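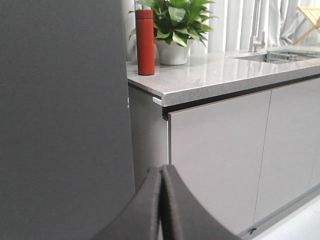
Ticket: Gavik arm stops at the fridge
Opened by: Shobha Krishnan
Product: Gavik, software 36
Status: Open, waiting on Hedasier support

Hi all, me again! So I've got Gavik in the test kitchen and the job I gave it is one I'd happily never do again myself: unpack a new fridge. Get the tape off, get the packing out, put the loose bin where it belongs. My brother-in-law keeps asking when he can buy a robot for this kind of thing, and I'd love to have an answer for him.

Driving around the kitchen is fine. It clears the counter corner every time, and I've quit hovering next to it. The trouble starts once the fridge door is open. It picks a piece of tape, closes on it, pulls, and then I get "grasp lost, code 400" and it backs off. I tried it with the grip force at the default and then turned way up. Same code both times.

Wednesday, update from me

Swapped the finger pads for the Candier ones (softer, supposedly better on film). A little better? It got one corner to lift before the code came up. My guess is the pads are just too fat to get under an edge that's stuck flat. I do it with a fingernail, and Gavik hasn't got one. 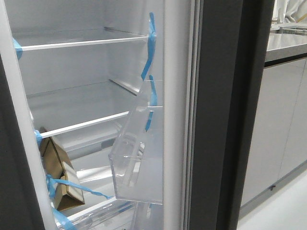
I also turned on the planner log, and it wants to do the clear bin first. I'd much rather it left that until the end, but the task list won't let me drag the steps into a different order. Is that locked on purpose? And it keeps labeling the bin as "shelf" with high confidence, so I guess clear plastic in a white fridge is still hard for it.

Reply from Frauke Sperling, Hedasier support

Hi Shobha, the step order is locked in 36, sorry. You can unlock it under Task > Advanced. For the tape, please try the Grube tip and set the peel speed to 2. Could you send the log from the next run too?

Shobha Krishnan

Found the setting, thank you! Grube tip is ordered, should be here in February. Until then I'm going to lift one end of each strip by hand and let Gavik do the pulling, which I know is cheating a bit. The cardboard I haven't let it try yet. Log coming after lunch.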